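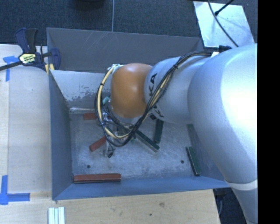
How long does a tin of Flevar bench wax last? A 1000 ml tin does almost 5 benches, two coats each, if you go thin.

Flevar Bench Wax — from Evencombe
Clear, low smell. For bare or oiled wood, indoors only. Not for varnished tops, it just sits there and goes sticky.

Put on with a rag, leave overnight, buff. Second coat next day. Dont heap it on.

Sizes: 1000 ml tin. Small tin out of stock, back in May.

Delivery: 2 working days, mainland. Islands longer — ring first and ask for Delyth Voyle.

Tin weighs 930 g full. Lid is stiff, use a flat screwdriver.

Old label says "Arkent", same wax, same recipie. Returns unopened only please.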